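Ticket 798 - Ludstead label printer drops off Wi-Fi
Status: Solved
Opened: September 15, 2020
Product: Plultness order sync, Ludstead printer

I run a small knitwear shop, Quiambao, and I love this printer to bits when it's online! Trouble is, it prints one or two shipping labels and then Plultness says "device not found." I have to switch it off and on again for every order. It started after the June update. The queue is at 22 orders right now and climbing.

What I've tried so far:
Restarted the router. No change.
Reinstalled the driver. It worked for 62 labels in a row (I was thrilled), then dropped again.
Moved the printer next to the router. Still drops.
Printed over USB. Perfect every time, so the print head and the labels are fine.

The orders themselves sync without a hitch even while the printer is missing, so the shop's connection looks healthy to me. Cream rib knit: 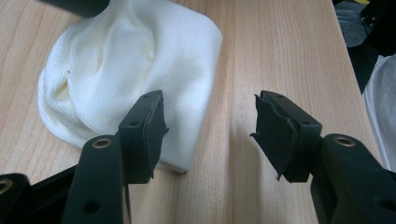
Ondari Support replied that the update turned on a sleep timer in the printer's network menu, and that the printer was probably picking up a new address each time it woke. They asked me to set Sleep to Off, then reserve a fixed address for it in the router and add it to Plultness again under that address.

Update: did both last night and wow - the whole queue went through without a single drop! I print 2,000 labels in a busy season, so this is a huge relief. One small thing, the Sleep setting is under Network > Advanced on mine, and the help page still says Power. Happy for you to close this one.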